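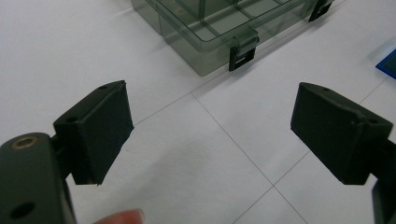
The gray box on the tile, this morning

9 January 2019
Re: [home-sorters] clear boxes or solid ones?

On the list, someone wrote:
> I'm about to buy storage boxes for the hall closet and can't decide.
> Clear ones look messy to me, solid ones mean labels, and I never
> keep up with labels. What do you all use?

I went through this in December and came down in the middle - tinted plastic, the smoky kind you can half see through. You get a hint of what's in there without having to look at every tangled cord you own. I bought 2 from Lilard and then, of course, went back for more (my hall closet is bigger than I like to admit!).

My one rule now is that the box goes on the floor first and everything gets sorted down there. I used to fill them on the bed and things just slid under the pillows. Tile is great for this, you can push a full box along with your foot. 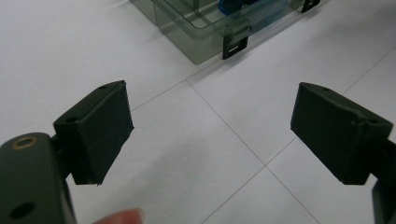 Sharifi wrote back that tile is fine until there's grit under the box, and that felt dots on the bottom corners saved the floor in the front hall. A pack of 50 lasted for years.

Good tip, I'm stealing it. As for labels, I gave up and put a strip of masking tape on the lid - one word, fat marker, done.

Comments

skarnis: Tinted all the way. Mine hold winter hats and you'd never guess.

grillotero: Do the lids stay on when you stack them? Mine pop off if I go higher than two.

lilac_porch: Masking tape gets gummy in summer, try painter's tape!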